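Chapter 3
The Bathroom Shelf: Small Things and Where They Live

I put off writing this chapter for most of March, and I blame my own bathroom. You can't very well tell people how to sort out their toothpaste when yours is rolling around in the sink! So one Friday I carried everything out to the table, every tube and brush and mug (plus a nail file I'd been missing for ages), and started over.

If you worked through Chapter 2, you already know the pull-out method from the kitchen drawers. It's the same method, only the stuff is smaller and stickier. Bathroom things are also used half asleep, and that changes where they ought to go. My friend Trinh Lý keeps 76 items on one shelf and can find any of them in the dark. I can't do that, and I'm guessing you can't either.

We'll spend the first half of the chapter on what I call the daily set: whatever you touch morning and night. For most households that's toothpaste, a brush, a mug or cup, soap, and maybe a comb. The daily set gets the best spot in the room, at elbow height, with some air between things. Everything else has to work around it. The second half is about backups, travel sizes and the medicine box, and there's a longish section on shared bathrooms that I wrote with Necati Avcı, who grew up in a house with one sink and a lot of sisters.

Before you read on, do the warm-up. Clear a table, a plain one if you have it, and bring over only your daily set. Stand the things up if they'll stand. A toothpaste tube with a wide flat cap will usually manage by itself; a skinny one wants a mug to lean in. Try the tube in the mug, then beside it, and see which you'd rather reach for at six in the morning. Write it down in your notebook under "Daily set, first try," since we'll come back to it in the last exercise.

I went back and forth on the mug question for years, by the way. A mug with a handle is lovely to grab and rinse, but the handle takes up shelf room, and on a narrow shelf it's forever getting knocked. Measure your shelf front to back, then measure the mug with its handle included. 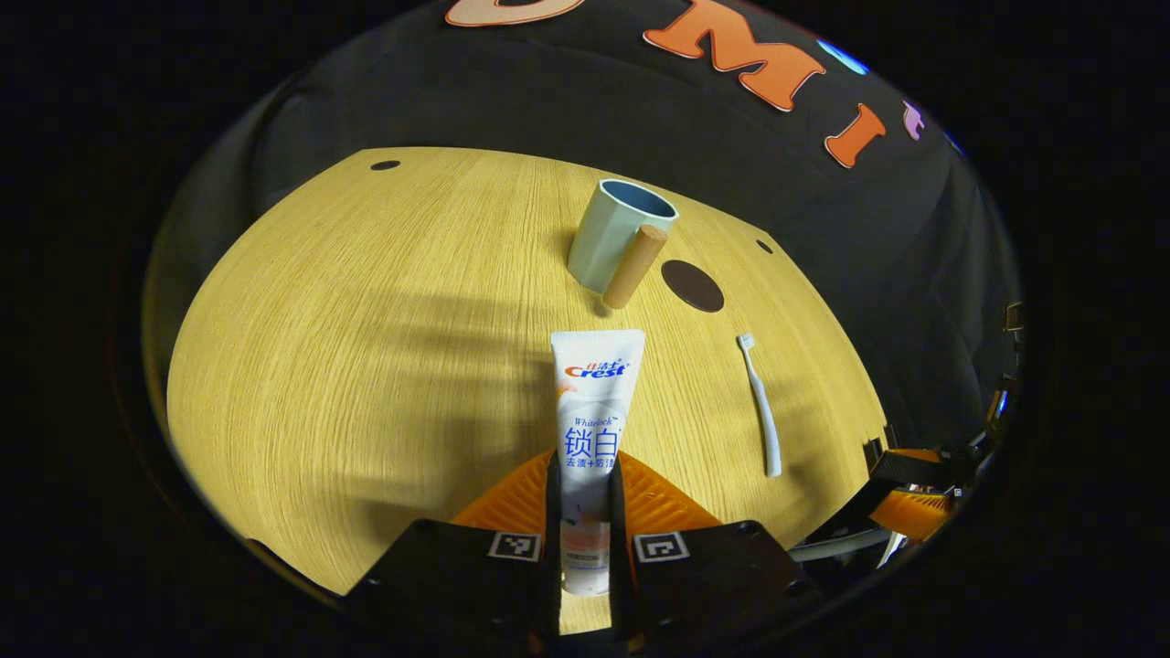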